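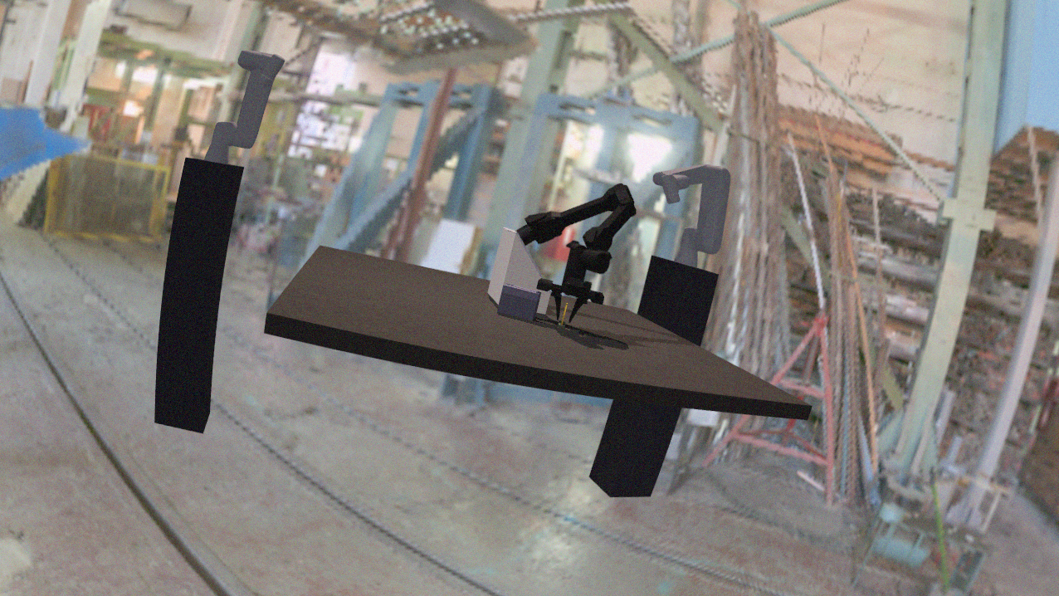
Histutex grasp planner with the Tahiri simulation pack: review

Wednesday, August 16, 2023

Histutex is a planning method for picking up thin, upright objects with a two-finger gripper. It comes as a code release with trained weights, and most people will run it inside the Tahiri simulation pack, so I am reviewing the two together. I used them for three weeks on one desktop machine. I have not tried the method on a real arm.

What it does

Most grasp planners I have used score a large set of candidate poses and pick the best one. They do fine on boxes and mugs. Give them a rod or a thin strip standing on end and they either miss it or close on it at a bad angle. Histutex adds a second step that looks only at the last stretch of the approach, when the fingers are already on both sides of the object, and corrects the sideways position before closing. The authors call this the straddle check. It is a small network and it runs fast enough that I never waited on it.

Setup

The install took me an afternoon, mostly because the pack wants an older version of its physics library than the one it downloads. The readme covers this, but near the bottom. Once that was sorted, the sample tasks loaded the first time. The default task has a black arm working over a dark brown tabletop, a thin yellow upright target, and a small purple-gray box with a white panel behind it to get in the way. Two gray arms stand on their own pedestals nearby. The background is a blurred industrial hall, and you can swap it for another one in the settings file.

Results

I ran 336 trials with the default target and changed the start position each time. With the straddle check off, the planner got a clean lift in 62 percent of them. With it on, the failures dropped by more than half. The gain was largest when the target stood close to the panel and one finger had little room. Out in the open the two versions were hard to tell apart.

I also ran the same target with Vukum, the planner I normally use. It did a bit better than Histutex with the check off and clearly worse with it on. Vukum is still quicker to plan on ordinary objects, and I would not replace it for those.

Problems

Shadows matter more than they should. With the light set low and a long shadow across the table, the planner sometimes treated the dark patch as an obstacle and took a wide path around it — up to 19 seconds for a move that should be short. Turning on the depth-only option fixes this, but you then lose some accuracy on very thin targets.

The collision settings for the extra arms are also loose. You can drive the working arm through a neighbor without a warning unless you set the margin yourself. The default is zero.

Logging is poor. You get a pass or fail and a time, and if you want to know why a grasp failed you have to replay it.

Documentation

The paper is clear and the method section is short. The Tahiri manual is uneven. The Ukstead task set, a free add-on, has better notes than the main pack, and I would read those first even if you don't plan to use the tasks.

Who it suits

If your work involves rods, tubes or anything else narrow that stands on end, Histutex is worth the afternoon. For general bin picking I would stay with what you have. An update is listed for September with a fix for the margin default, and I will rerun the shadow trials when it is out.

Rating: 4 out of 5 for the method, 3 out of 5 for the pack.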